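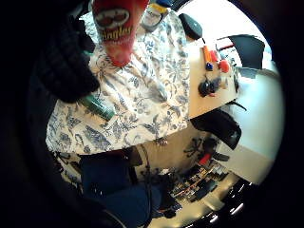
Photo: Pratine

A green bottle in a gloved hand, a can of Pringles, a marker on the tabletop. Most of the objects in Pratine's handling work could have come from a kitchen or a desk drawer, and the rules for recording them now fill 40 pages.

The company, based in Burkville, collects demonstrations that are used to train robot arms. People do everyday tasks with hand-held grippers, and the recordings become training data. Until last August each site had its own habits. Some cleared the table between takes, and some left it as it was. When the recordings were put together, 700 of the first 2756 had to be thrown out.

The written standard, called Nendance, starts with people. Anyone whose face could be recognized signs a consent form before work begins, and can withdraw it later. Screens, mail and name tags are put away. Cables are kept clear of the walkway. A session stops after 20 minutes for a rest, even if a task is half done.

Then come the objects. Sealed packages stay sealed. Glass is handled only over a padded surface. If something is dropped, the take is kept and labeled as a drop. Older practice was to delete it, and that left robots with no record of mistakes.

Clutter is allowed, within limits. A table may hold things that have no part in the task, but knives and open liquids come off it.

A smaller company, Javier, adopted the same rules this winter with one change. Its sites log who set up each table as well as who did the task. Pratine is considering that for the next edition. The labeling section will also be rewritten, after several sites asked how to mark a take in which an object slips but is caught.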